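Robot Cell Technician, Desktop Refurbishment
Grallow, Sakley site
Posted Oct 28, 2022
Positions open: 4
Reports to: Meinir Price, Line Supervisor

Grallow refurbishes office desktop computers for resale. The Sakley site handles intake, drive removal, drive fitting, testing and packing. Drive handling has been done by hand at benches since the site opened. It is now moving to robot cells in stages, and the four positions in this posting are attached to those cells.

The work is mixed. A technician in this role spends part of the shift at the cell and part at a repair bench. Cell time is capped at 60 percent of scheduled hours. The cap is written into the site agreement and applies to temporary staff as well.
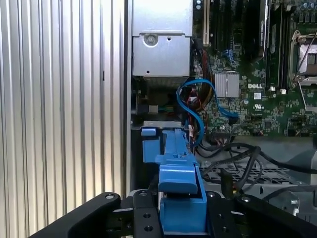

Duties at the cell include staging towers with the side cover off, confirming the model against the job sheet, starting the program, and stopping it when a part does not seat. The technician clears the fault, logs a fault code and decides whether the unit goes back to the cell or over to a bench. The decision is the technician's. Supervisors review fault logs weekly for patterns and do not use them to rate individuals.

Duties at the bench include replacing damaged carriers, rerouting cables, reseating connectors, and finishing any unit the cell has rejected. Applicants should expect rejected units to be the awkward ones. Bench targets have been lowered to reflect this, and the old per-hour target for drive swaps no longer applies.

What has changed for current staff

Before the cells, a bench worker repeated the same pull and push motion for most of a shift. Wrist and thumb complaints were the most common entry in the site health log. That motion now belongs mainly to the gripper. In its place there is more standing, more screen reading and more waiting, and some staff have found the waiting tiring. Rotation between cell and bench every two hours was brought in at the request of the staff group led by Vusumuzi Cele.

No bench position was removed when the first cells started. Three people moved to test and packing at their own request, and their places form part of this posting. 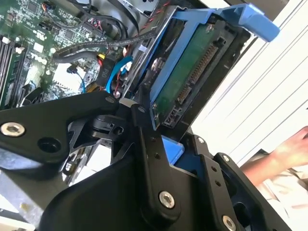 Pay is set on the Technician 2 scale from the first day, including during training. There is no separate rate for cell work and bench work. Shifts are early or late, fixed for 3 months at a time. Night running of the cells is not planned.

Training

Training takes 100 paid hours. The first part is given at the bench by Lleucu Mostyn and covers tower layouts, drive carriers, static control and safe lifting. The second part is given at the cell by Eifion Yorath and covers start and stop procedure, teaching of pick and place points, speed limits with a person in reach, and fault recovery. 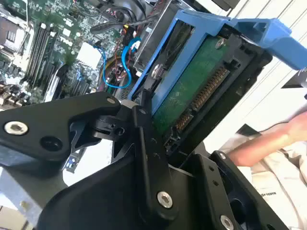
Cable management is the subject trainees most often underestimate. A hand feels a cable in the way and moves around it; a program follows its taught path. In a tower with blue SATA cables looped between the motherboard and the caddy, and thin power wires tangled among them, the technician has to judge whether the path is clear before the drive goes down. Practice units with different cable layouts are kept for this purpose, and the final assessment uses one the trainee has not worked on.

Requirements

Experience opening and repairing desktop computers, paid or unpaid
Able to read and follow a written procedure, and to report when it is wrong
Able to stand for up to two hours between rotations
Comfortable working next to moving equipment after training
Basic spreadsheet use

Useful but not required

Any time spent running or maintaining automated equipment
Experience writing work instructions
Forklift or pallet truck certificate

No programming background is needed. Path changes are made by the technician on a teach pendant. Changes to the control software are made by the engineering group at Larnulberg, and technicians are asked to comment on them before release.

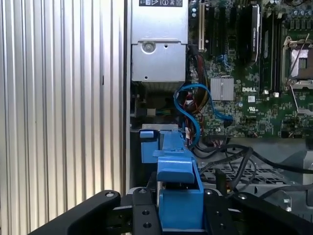 Gripper at the blue drive latch, Dell tower with side open.

How to apply

Send a resume and a short note describing a repair you carried out and what went wrong during it. Address both to Llinos Foulkes, Staffing, Grallow, Bakker Building, Sakley. Applicants who need the form in large print or another format should ask the same office.

Selected applicants will be invited to a half-day paid visit, with time at a bench and time observing a cell. Current cell staff will be present and can be asked anything about the job without a supervisor in the room. Start date is in January.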